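27 July 2019

Up before six. Coffee, half a roll, then out with the folder and the measuring wheel. I wanted to get the covered walk done before people started using it, and I nearly managed.

The job is simple enough on paper. Marisa Orlandini wants a condition note for the whole length, from the gate end to the old classroom block, so she can decide whether the paving goes into the December budget or waits another year. She has 4000 set aside and does not want to hear a bigger number. I told her I would write down what I found and leave the number to her.

I started at the gate and worked in. The wheel gave me 62 meters, which is longer than what is on the old plan. I did it twice and got the same. The plan must have been drawn before they added the last stretch. I have penciled the correction on my copy and will tell Agata, who keeps the master in her office behind the print room and likes to be told these things in writing.

The curbs are in better shape than I expected. I knelt down and ran a hand along the left one for a good stretch and found one chipped corner near the gate and nothing else worth a line. The right one has a low spot where the water stands after rain. It was dry this morning, but there is a stain. I marked it with chalk. The posts I only knocked on and looked at the feet of. Two need paint at the bottom. None of them move.

Stopped at eight for water and sat on the grass side for a while. It was already hot. The mowing crew had been through and I got clippings all over the back of my pants. A man I didn't know asked me if the walk was going to be closed and I said no, not that I had heard. He seemed to have been told otherwise. I should ask about that.

Then the roof. I had borrowed the long ladder from Amedeo Tedesco but ended up using it only at the gate end, where there was a drip last winter. The seam there has been filled with something gray, Silteck I think, going by the empty tube left on the ledge. It is holding. I went along the rest from the ground with my neck bent back and now it hurts. There are 22 marks on my sheet for the roof and most of them are dirt. I will have to go over them again and cross out what doesn't matter. I always write down too much on the first pass.

The paving is where the money will go, if it goes anywhere. It is dusty everywhere and needs a proper wash before anyone can judge the color. It's a little uneven too, nothing that would trip a person walking, though a cart would feel it. The main thing is the dark line that runs across most of the width and sags a bit in the middle. I have gone back and forth on it all day. In the morning I wrote "joint" and at lunch I crossed that out and wrote "crack?" and now I have both words on the page. 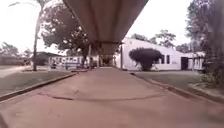
Ornella Greco thinks it's a joint and always has been, and that the curve is only there because whoever poured the slab was working by eye. She said over the phone that she remembers it from her first year, that it was the same width then, and that I should put a coin in it and write down how far the coin goes before spending a cent on filler. I hadn't thought of the coin. I'll do it tomorrow with a ruler as well, at both ends and in the middle.

Lunch was bread and tomatoes. Wrote up the first 5 pages in the afternoon with the blinds down. My handwriting on the site sheets is terrible after the halfway point and there is one entry I can't read at all – it says either "loose" or "moss" and I was standing by the curb when I wrote it. Will check.

Returned the ladder. Amedeo wasn't in, so I left it against the side wall and put a note through the door.

To do: chalk is nearly gone, buy more. Call Marchetti for a price on washing only, no repairs. Write to Agata about the length. Take a hat.

Bed early. Neck still sore.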